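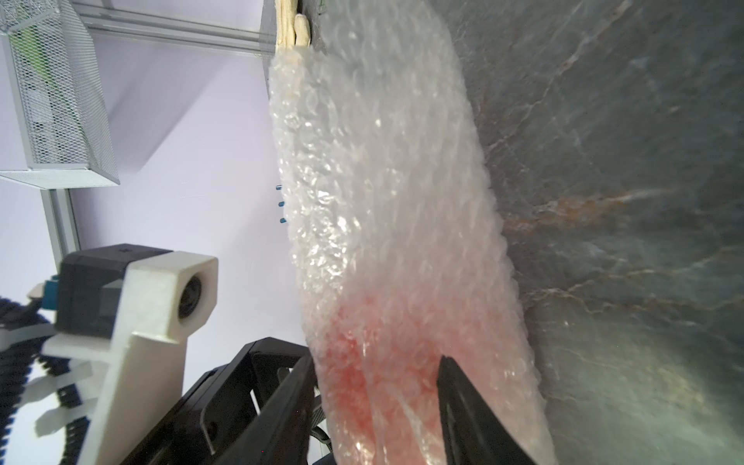 Bubble wrap at the fingers, from the wrist camera.

Search the help pages
Keywords Go Advanced search

Soft fingers or stiff ones for bubble wrap?
Posted in November by Lionel Lemaire

I'm comparing two sets of printed fingers on the same parallel gripper and I can't settle on one. The job is to pick up things wrapped in bubble wrap and move them across the bench. The picture is with the black open-frame fingers, the ones with slots and angled ribs. The other set is a plain solid pair, same length, with a thin rubber pad glued on.

I did 60 picks with each. The ribbed fingers dropped the item 17 times and the solid ones did a bit better, but the solid ones pop the bubbles, and our packing people at Masson don't want that. Most of the drops are the same thing - the fingers close on a fold of plastic and the item slides out when the arm lifts.

The controller is a Vuvilov with the basic force setting. I have tried it low and high. High helps the solid pair and does nothing much for the ribbed ones.

The second problem is the camera. The highlights on the bubbles come out bright white and my edge finder follows those and misses the edge of the wrap. Would a different camera fix it, or is it the lighting?

Cristóbal Gaete
8.40 pm

I'd keep the ribbed fingers and change how you come in. If you close as soon as you touch the plastic you only get the outer layer. Go in with the fingers wide, push down until you feel the item underneath, then close slowly and wait half a second before lifting. On our Storkotora arm that took us from 71 good picks in a hundred to the low nineties, with no change of fingers. Your wrap may be thicker than ours.

Put a strip of thin silicone on the inside face of each finger too. Leave it loose at the tip so the finger can still bend. Glue it along the whole length and you've made a stiff finger again.

For the camera, try the light first. Switch off whatever is overhead and put a lamp low down at one side with tracing paper over it. Fix the exposure by hand and bring it down until the bubbles stop blowing out. If that isn't enough, put a polarising film on the lamp and another on the lens, turned at right angles. I wouldn't buy a new camera before doing that.

werari_user

get a suction cup

gantry705

Suction leaks on bubble wrap unless the cup is big and very soft, I tried it and gave up. Agree with Cristóbal about the slow close. Check the padding on your solid pair as well, the corners might be what's popping the bubbles. I rounded mine off with a file and it was a lot better.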